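UNIDAD 4
La visita técnica a una célula automatizada

Objetivos de la unidad
Preparar una visita a una instalación con robots.
Reconocer los elementos de una célula de trabajo durante una demostración.
Tomar notas que sirvan después para redactar el informe.

4.1 Punto de partida

En las unidades anteriores se han estudiado los componentes de un robot por separado: articulaciones, accionamientos, sensores y controlador. En una planta esos componentes aparecen montados, cableados y a veces medio ocultos por los paneles, y reconocerlos exige cierta práctica. Esta unidad toma como caso la jornada de puertas abiertas de Loureiro, un taller de integración que monta células de manipulación para piezas pequeñas. La jornada se celebró el 6 de septiembre de 2019 y admitió grupos de hasta 13 alumnos por turno.

El recorrido tenía dos partes. En la primera se explicaba el proyecto Grastora, una línea en la que se ensayan tareas de manipulación antes de llevarlas a producción. En la segunda los alumnos asistían a una demostración de 47 minutos, con la célula en marcha y un técnico del taller al mando de la parada de emergencia.

4.2 Qué se mira primero

El visitante sin experiencia suele seguir el brazo con la vista y deja sin anotar la estructura que lo rodea. Conviene proceder al revés. Antes de que empiece el movimiento se observa el bastidor, después los cerramientos y los fondos, luego el cableado y, por último, la herramienta.

El bastidor de muchas células didácticas se construye con perfil de aluminio ranurado. La ranura permite fijar accesorios a distintas alturas y cambiarlos de sitio sin taladrar. En las notas debe constar qué va sujeto al perfil y en qué orientación, aunque en ese momento se desconozca para qué se utiliza. La función se pregunta al técnico al terminar la demostración.

En el detalle siguiente, el perfil queda a la derecha, con dos piezas metálicas de cabeza acanalada que sobresalen de él por delante de la tela verde. En la esquina superior asoma un cable amarillo.
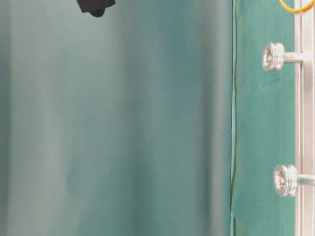
4.3 El cuaderno de visita

Cada alumno lleva un cuaderno propio. El modelo que se propone ocupa una página por estación y tiene tres apartados: croquis, observaciones y preguntas pendientes. El croquis se hace a lápiz y sin regla. En las observaciones se escribe solo lo que se ha visto; lo que se supone pasa al apartado de preguntas.

Los datos que facilita la empresa se copian con su procedencia. En el caso de Loureiro, la ficha entregada a la entrada indicaba 942 ciclos de ensayo completados en la línea Grastora y una serie de 100 piezas preparada para la jornada. Ninguna de las dos cifras se puede comprobar durante la visita, de modo que en el informe se citan como datos de la ficha.

Normas durante la demostración
No se cruza la línea marcada en el suelo.
No se apoyan mochilas ni carpetas en el bastidor.
Las preguntas se hacen con la célula parada.

Actividades iniciales
1. Dibuja el perfil de aluminio de la imagen y señala la ranura.
2. Redacta dos preguntas que harías al técnico sobre las piezas sujetas al perfil.
3. Busca en el catálogo del aula un accesorio para perfil ranurado y anota cómo se fija.

El informe completo se entregará en noviembre, una vez estudiado el apartado 4.6.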